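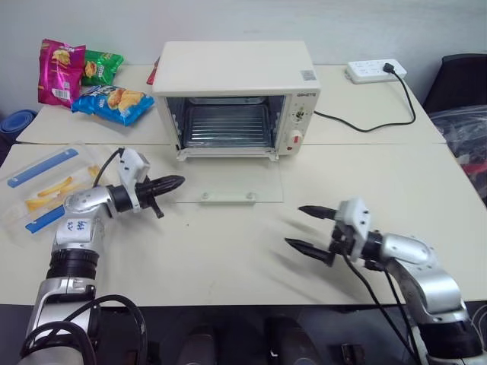

# drenia-fries: two-arm toaster oven data from my workshop bench

Search this repository Go to file

Hi! I'm Damilola Abubakar, and this repo holds the recordings, configs and scribbled notes for Drenia, the two-arm setup I've been putting together in a shared workshop. The job it's learning is a small one: open the toaster oven, get the fries out of their box and onto the rack, close the door. It took me embarrassingly long to get good recordings of it, so please use them for something!

Last edited 2018-12-26. The first recordings go back to July, and those are messier.

## What's in here

- 1085 episodes, one folder each, with head camera video and joint positions for both arms
- `configs/`, the arm limits and gripper settings I run with
- `climgate/`, my little recorder (yes, it has a name, I got attached)
- `notes.txt`, which is mostly me complaining about cables

Of those, 60 are held back for testing. Don't train on them, or if you do, don't tell me your score :)

## The bench

Two tables pushed together, arms on the near side, oven on the far one. The door folds all the way down and ends up lying on the near table, so it eats a lot of the space between the arms. I measured for the oven and forgot to measure for the door. If you're copying this build, open the door first and *then* decide where the bases go.

The food box is clear plastic with blue latch strips and it lives on the left. I leave the chip bags at the back left on purpose. My first policy went completely to pieces whenever somebody put a snack on the table, so now there are snacks in the recordings (pink, green and blue bags, moved about a bit between sessions).

Grippers are plain black two-finger ones in white mounts. Fast moves smear the fingers in the head video. I thought about filtering those frames out and then didn't, so expect some blur.

## Cables

Leave a loop above each wrist. More than you think! My first harness was cut nice and short, looked great, and popped its connector as soon as the arm reached for the box. Coil the extra at the base and keep it out of the elbow's way.

## Running it

1. Clone the repo and install from `requirements.txt`.
2. Home both arms with the door closed. I have a dent in my pride from doing it the other way.
3. Run `python climgate/check.py` and wait for both grippers to open and close.
4. Replay episode 7 at half speed. It's the cleanest one I've got, and if it looks wrong on your bench your offsets are off.
5. Go to full speed once you're happy, hand near the stop button.

## Known problems

- Timestamps drift a little in the longest episodes. The worst one is 3953 frames and I'd skip it.
- The left and right joint names are swapped in the July folders. `fix_names.py` sorts that out.
- Door closing is underrepresented. I kept stopping the recorder too early.
- Glass is hard! The depth script in `isier/` sees straight through the door half the time, so I only use color for now.

## Using the data

Do what you like with it, just link back here. If you record your own episodes on a different oven I'd love to have them, open an issue and I'll make a folder for you.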